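27 December 2021
By Shirin Nazari
2 min read

I want to say a good word for hangers, and for hanging far more of our clothes than most of us do. For years I was a folder. I had drawers, I had dividers in the drawers, and every morning I still pulled out the bottom shirt and wrecked the four above it!

Then in March I moved to a smaller place in Istham with no dresser at all, just a rod and a yellow plastic tub for whatever hadn't been dealt with yet. The tub is the part I've come to love. Clean things go in it in a heap, no folding, no guilt, and when I have a minute I hang them one by one.
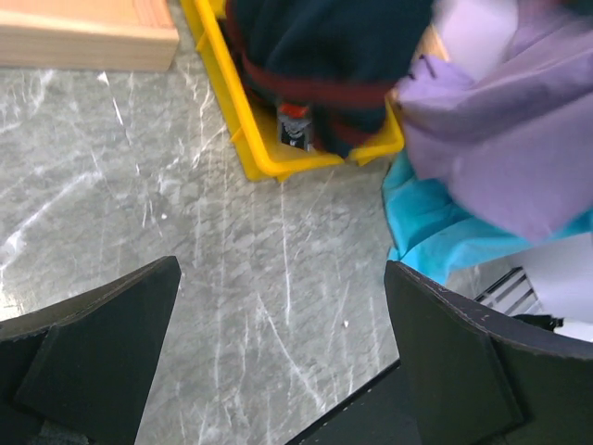
A drawer hides its mess and lets you forget you own things. With a rod you see the lot, and you wear the lot. I found a striped top I'd been missing for 2 years, and I've had it on every week since. It also takes me 12 minutes to put a full wash away, singing included, and I used to put that job off for days (my old laundry chair could tell you stories).

I'd go further and say the hangers should be colorful. People spend money on matching sets in beige or gray, and I can see the appeal in a magazine, but a lime green one or a sunny yellow one is easy to spot and easy to grab. Kids like them too. Mine will hang up a tank top without being asked if they get to pick the color – and they won't go near a drawer.

Leave a few empty as well. A packed rod is as bad as a packed drawer, and a free hanger is an open invitation to the next shirt out of the tub.
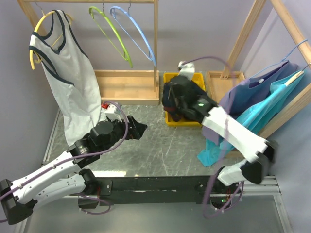
Ans Desmet wrote to me that she agrees about everything except sweaters, which she says grow shoulders like a football player's after one winter on a hanger. She folds hers over the bottom bar instead, and keeps the heavy ones on a shelf.

Fine, Ans, the sweaters can have a shelf. I tried the bar trick with my thick blue cardigan last night and I like it very much. Everything else I own is staying up on the rod.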